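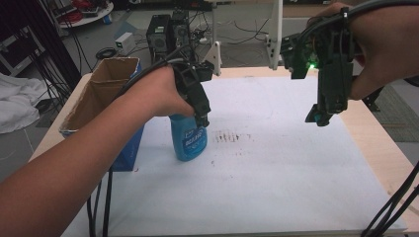 Pearce opened its workshop in Skallstead to visitors on March 25, 2026, and I went there with many questions, mostly about cleaning. The company develops robots that should one day take over simple housework, and the project is called Bovex. My guide was the engineer who leads it. She asked me not to print her name, so I call her the engineer. She took me first to the table where the teaching is done. A blue spray bottle stood on a white board with brown stains on it, and a person held it by the neck with a black gripper. The second gripper waited in the air in the other hand.

"Most visitors look for the robot first," she told me. "I prefer to show them the hands. What the robot will do later, it learns from people."

I asked why the people do not simply use their own fingers. She said that a finger can do too much. It can bend, feel and correct itself, and a robot with two hard jaws cannot copy this. "If you hold the gripper, you get the same problems as the machine," she said. "You must think where you take the bottle, and from which side."

She let me try it. The gripper was heavier than I expected, and the cable pulled a little on my wrist. I closed the jaws too early and pushed the bottle over. On the next try I lifted it, but I turned it in the wrong direction. The engineer did not laugh. She said that her own first day, last November, was much the same.

Pearce has now recorded 3,000 attempts at different tasks for Bovex. Of these, 1,085 are with bottles. I wanted to know if the bad ones are thrown away.

"Not all of them," she answered. "When a person makes a mistake and then repairs it, we keep this. A robot will also make mistakes. It should see how one comes back from them."

One session takes 10 minutes, and after this the person must rest the arms. She said that tired people become quick and careless, and one can notice it in the recordings.

I asked also when such a robot will come to a normal kitchen. Here she became more careful. The first trial is planned in Pestden, in two rented apartments, and she did not want to give a date for it. "It will wipe a table," she said. "Please do not write that it will clean a house."

Before I left, I tried once more with the bottle. I put it down standing, almost at the place where she wanted it.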